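Stollaven releases version 8 of its Pamia grasp planner

30 May 2018

Stollaven has released version 8 of Pamia, its open grasp planning package for multi-fingered hands. The release replaces the sampling stage of the planner, adds a contact model that can be updated while the fingers are closing, and drops support for the old configuration format. Source code and build instructions are on the project page.

Earlier versions of Pamia treated a grasp as a single decision. The planner received a depth image, generated candidate hand poses, scored them, and passed the best one to the arm controller. Once the arm started to move, the plan was fixed. This worked acceptably for objects standing alone on a flat surface. It worked less well in a bin, where a finger often meets a wall or a neighbouring object before it meets the target.

Version 8 splits the decision into two parts. The first part selects a wrist pose and an approach direction, as before. The second part runs during the final stage of the approach and adjusts each finger separately, using joint torque and the last valid depth image. If a finger reports contact earlier than predicted, the planner marks that region as occupied and solves again for the remaining fingers. The wrist pose is held constant while this happens unless the solver finds no stable solution, in which case the hand opens and the arm withdraws.
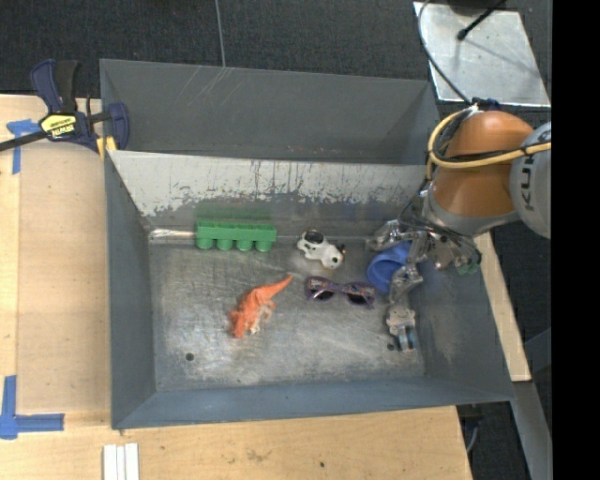
The collision model has also been rewritten. Container walls are now stored as planes with a tolerance band, and the tolerance can be set separately for each wall. In version 7 a single safety margin applied to the whole container, so objects close to a side wall or a divider were usually rejected as unreachable. The developers report that 73 of the 80 objects in their internal test set can now be planned for when placed against a wall, compared with 33 under the previous release. These figures refer to planning only. Results for completed lifts will be published separately.

Reflections from bare metal remain a known problem. The depth filter supplied with Pamia removes isolated false points, but a mirrored object edge can still pass through it as a second surface. Users working with metal containers are advised to capture an empty background model first and to enable the subtraction step, which is off by default. Dark lenses and other parts that return little or no depth data are filled in from the surrounding outline, and the filled region is given a lower confidence value. The scoring function takes this value into account when it ranks contact points.

Several changes will affect existing installations. Configuration files must be converted with the supplied script before the planner will start. The arm interface now expects joint limits in radians throughout — the mixture of degrees and radians in earlier releases was the most common source of support requests. Hand descriptions written for version 7 will load, but finger links without a defined contact surface are ignored by the new solver and a warning is written to the log.

The logging tool, Drernach, has been moved into the main repository. It records the depth image, the chosen wrist pose, all finger solutions and the measured torques in one file, and can replay an attempt step by step without hardware attached. Replays made on different machines should now give identical results, provided that the random seed is stored with the log. A separate viewer is no longer required.

Planning time has increased slightly for the first stage. The second stage runs in its own process and can be pinned to a processor core. Stollaven recommends doing so on any machine that also runs the arm driver.

A maintenance release is planned for September. It is expected to include an interface to Hứa, the company's object segmentation library, which at present has to be connected through a user-written adapter. Version 7 will receive corrections for serious faults until then, but no new features.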